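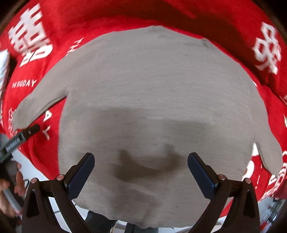 We went up to Grirnley for the whole of February with one small bag each, and I've been promising a proper write-up ever since, mainly to the people who heard me complain about the size of the bag beforehand. So I've got the kettle on and the dog has been walked, and I'm going to try to get it all down before I forget which town had the good bakery.

The one-bag idea came out of the bus. Grirnley hasn't had a train for years, and the only way to get there without driving is the little coach that leaves Flernside just after seven in the morning and takes its time about it. The coach allows you one bag underneath and whatever you can hold on your knees. We rang to ask if we could pay for a second and the woman on the phone laughed (nicely) and said there wasn't a second anything on that bus, love. My husband thought this was marvellous. He'd wear the same jumper to a wedding and a funeral if I let him. I went and stood in front of the wardrobe for a good long while.

I should say that I have always been an over-packer. I come from over-packers. When I was small we used to go to the same caravan park every summer, and we'd take the big esky and the little esky, the good towels and the beach towels, a box of books, a sewing kit, and a tin of buttons in case the sewing kit ran short. I never once saw anyone sew on a button at that caravan park, but I found the tin very comforting and I suppose I've been carrying some version of it ever since. 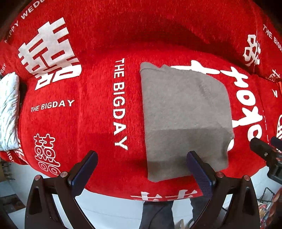 Maree Dunstall

Anyway, the trip itself. The coach is 128 kilometres of looking out the window, and I'd recommend it to anyone with a decent book and a strong back. You go out past the Flernside showgrounds and the silos, then it's paddocks for a long stretch, then the road starts to climb and everything goes green all at once. The driver stops at Kavanagh for a toilet break and a pie. Kavanagh is where the good bakery is! I've checked with my husband and he agrees. It's on the corner opposite the war memorial, and they do a curried vegetable pasty that I have thought about most days since. If you're on the return coach you get there in the late afternoon and there's nothing left except finger buns, so have your pasty on the way up.

We'd rented the back half of an old weatherboard place at the top of Grirnley, up a street so steep that the footpath turns into steps near the end. It had a sleep-out with louvres, a kitchen the colour of custard, and a verandah that got the sun until lunchtime and then a breeze off the hill, so you could sit out there at pretty well any hour with your feet up on the rail. I read four library books on that verandah, all of them borrowed from the Grirnley library, which lets visitors have a card if you show them an envelope with your holiday address on it. I'd written myself a letter for the purpose. The librarian said she'd seen that done before and stamped my card anyway.

So, the clothes, because that's what I keep getting asked about in the comments. I took 2 pairs of trousers, 3 tops that I could wash in the sink, one nice shirt for going out, a cardigan, a raincoat, pyjamas, bathers and enough undies. I wore the sandals and packed the walking shoes. And it was fine! It was more than fine, I hardly thought about it after the first few days. There was a line strung across the back yard between the lemon tree and the shed, and I got into the way of doing a bit of washing after breakfast, pegging it out, and having it back in by the time we came home from our walk. I do like pegging out. At home I've got so used to the dryer in the wet months that I'd forgotten the pleasure of it, the smell mostly, and having a reason to stand about outside in your slippers.

I never got to wear the nice shirt. There's one pub in Grirnley that does meals and everyone in it was in work boots or thongs.

Most mornings we walked. There's a track behind the old butter factory that follows the creek down to a swimming hole, and you can make it as long or as short as you like depending on how you feel about the last bit, where it gets rocky. We went the short way for the first week and then got ambitious. The locals call the whole loop the Lorivex, after the mining company that cut it, and it's signposted that way too, with the letters routed into a big slab of timber. Nothing else is left of the company that I could find apart from a chimney in somebody's horse paddock. I asked at the library and was given a folder of photocopies so faint I had to take them over to the window. There was a list of families who'd come up for the work, and a lovely page about a dance held in the engine shed, with the supper menu written out in full. Tongue sandwiches, sponge, and something called a cold shape, which I'm assuming was a blancmange. If any of you know better please tell me.

The swimming hole was cold enough to make you shout. I went in every day regardless, and by the last week I was going in up to my neck without any speeches first. My husband went in once, said he'd done it now, and after that he minded the towels.

We did have some rain. There was a stretch of it in the middle, properly heavy, when the gutter over the sleep-out gave up and we had to move the bed across the room in the night. We played a great deal of cribbage. He's ahead of me by 46 games now, over the length of our marriage, and the score is kept in pencil inside the lid of the box, so there's no arguing with it. I'd hoped to claw some back on this trip and went the other way.

A few practical things, since a couple of you have said you might go up. Take cash for the coach, as the machine was broken both times. The general store shuts for an hour at lunch and doesn't put a sign up. There's phone reception on the verandah and at the top of the steps and hardly any in between. Bring your own pillow if you're fussy (I am, and it went on my knees for the whole ride and I wasn't a bit sorry). The honey at the gate with the blue letterbox is very good and you leave your money in the jar.

I came home and looked at my wardrobe again, of course, and I'd like to report that I cleared it all out in a fit of virtue. I did take a couple of bags down to the op shop. Then I found a very good linen dress on the rack while I was dropping them off.

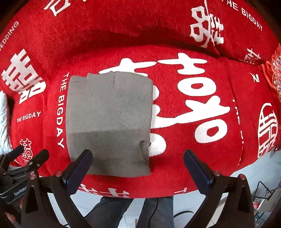

It needs the hem letting down, and I'd like it ready before the weather turns. I've had the button tin out as well, as one of the cuffs is missing its button, and there was a near enough match right at the bottom under the old coat toggles. We're thinking of going up again next February, for a bit longer if the same place is free, and I've already told my husband the cribbage board is going in his bag this time.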